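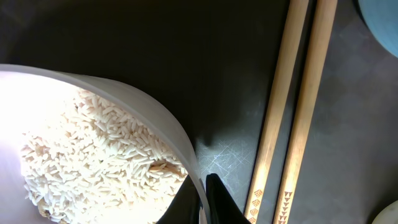

October, open afternoon, notes written up the same evening

What a good day. Doors opened at 10 and we had people at the bench until well after five. I'm putting this down while it's fresh so Manolis can add his side tomorrow (he had the talk and the slides, I had the rice).

Setup as left from last night: arm on the dark table, wrist camera feed on the big monitor, dry long-grain rice in the frosted white container, chopsticks out on the right. Kept the pale crockery because it shows up so well against the table. Gripper on the standard black fingers. I wanted to try the padded ones but Evangelia talked me out of changing anything on the day, and she was right.

The run itself: approach the container, close on the wall near the rim, lift, tilt, pour, set back down. Speed at half for the first hour, then up a notch once I stopped hovering over the stop button. Run 1419 in the log is the first one with visitors watching, if anybody wants to look back.

Things people asked, in no order:

- Why rice? Asked over and over. My answer got better through the day. By the afternoon I was handing them a cup of it and letting them pour it slowly themselves, so they could feel it stick and then go all at once. That did more than any of my talking!
- Does it know how much is left? No. It goes by tilt angle and time at the moment. Two people from Budix suggested weighing the receiving bowl and stopping on that. We've talked about it before and I'd now like to do it properly.
- Can it use the chopsticks? (Every child, and most of the adults.) Not yet. I said come back next year and then felt slightly sick.
- How hard does it squeeze? Showed them the force trace. A very sharp girl in a school jumper wanted to know why the line wobbled during the tilt, and we ended up scrolling through it together for ages. It's the load moving across as the grains slide. I'd been filtering that wobble out. Now I wonder if there's pouring information in it.

The monitor was the star. I'd expected people to watch the arm, and they did for one go, but after that they crowded round the wrist view and stayed there. You see every grain along the edge of the heap, and the whole rim swings as the wrist turns, and there's a lovely gasp when it starts to run. Next time: second monitor, facing the corridor, so the back row gets a look in.

Problems. Glare, mainly. The sun came round after lunch and the inside of the container went nearly pure white on the left, with the fill estimate jumping about all over the place. Pulled the blind halfway and dropped the exposure to 2000 microseconds, which settled it. Worth a proper look, as a frosted wall is always going to glow like that. Ngubane lent us a polarising filter ages ago and it's still in the drawer in its bag.

One grasp slipped, late on. Fingers closed too low on the curve and the container turned a bit as it came up. No spill, but I hit stop and reset. Grasp height wants to go up by 17 mm, I think. Will test on an empty container first.

Manolis Lazaridis did his talk twice, the second time with people standing. He's got a nice way of explaining calibration using a teaspoon. Evangelia Fragkou ran the sign-in and somehow also fixed the network when the feed froze. Both owed cake.

Also had a long chat with the people from Skasen about lentils. They pour them all day long, by hand, and have opinions. They've offered to send a sack of red and a sack of green. Yes please.

To do:
Filter on the wrist camera, repeat the sunny-window runs
Raise grasp height, empty container, then full
Save the raw force traces, no smoothing
Ask Plesa if their scale can stream fast enough for a pour
Sweep again under the table, I could still hear rice when I moved the chair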